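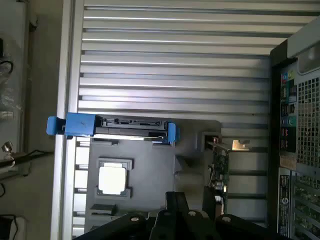 Re: [Loltanton-list] Moving the archive to Pondoswood

Search the archive: Enter keywords Go

Posted to the list 9/20/20

> We have 2866 scanned issues and letters on the old machine now and the
> space is getting tight. Pondoswood will hold all of it for free, forever,
> and anyone in Loltanton can look things up from home. I propose we move
> everything over before the end of the month and stop paying for the
> hosting at Prakden. I can't see a downside.

I can see a few.

"Free, forever" is the part that bothers me most. I went and read the Pondoswood terms over the weekend, all of them, and the word "forever" isn't in there. What is in there is a line that says they may change or end the free plan with 30 days' notice by email. Which email? Whoever signs up. If that person moves away or drops the address, the notice goes into a hole and so do the papers.

There is also a cap on the free plan of 3000 items. We have 2866. Anyone who can subtract will see where that leaves us, and we still have the Beneš boxes in the church hall that haven't been touched. I looked into two of them in June and they were full to the lid. Are we supposed to scan those and then pick which old letters to throw out of the account?

Second, what do we mean by "move"? If it means copy, fine, go ahead, I'd help. If it means copy and then wipe what we have, then I'm against it and I'll keep being against it. The people who kept the paper going for all those years kept the paper copies too, which is the only reason there was anything to scan.

Third, the searching. I tried it with the test batch. I typed in "flood" and got the flower show – several times over. The scans from before the war are gray on gray and the software guesses at half the words. I'm not saying ours is better. Ours can't search at all. But let's not sell this to people as "look things up from home" when what they'll get is the flower show.

As for Prakden, yes, it costs money. I've grumbled about the bill as much as anyone. But they pick up the phone, and when the index broke they had it back the next morning.

What I'd like to see before any vote:

– a full second copy on a plain drive, kept in a different building from the first
– a shared address for the account, with at least two people who can get in
– somebody opening a few dozen of the files, picked at random, to see that they are whole

If all that gets done I'll stop complaining. Until then put me down as a no.

Share this message (8)

Comments

The missing numbers in the index go back further than the scanning. Item 2194 was a blank card even in the old drawer.

Agree on the two logins. My quilting group lost its whole site over one dead email address.

I think this is too gloomy. Pondoswood has been fine for my family tree and I never had a notice about anything.

Who has the key to the church hall these days?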